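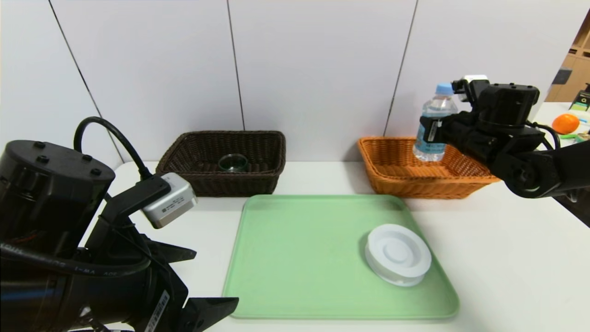 Baskets are where clutter goes to hide, a reader in Dotstead wrote to me in March, and she wanted to know why I keep telling people to buy more of them. Fair question! I went home and looked at my own shelf (two woven ones, one dark brown, one more of a honey color) and found a bike light, a dead pen and 206 loose buttons I'd been meaning to sort. So yes, she had me there.

But I still love a basket, and I think the trick is giving each one a single job. Mine are for drinks stuff now. Cups go in the dark one and water bottles in the light one, standing up if they'll fit. Anything small and flat, like a lid, lives on a plastic tray in front, where I can grab it without digging. The tray was the big change for me. I got mine at Kumsa, pale green with a little rim, and it wipes clean in a second.

The woven ones need more fuss. I take them out on the porch, turn them over and bang the crumbs out, then go over the weave with an old toothbrush. My dark one came from the Stander flea market and still sheds a bit on the left side.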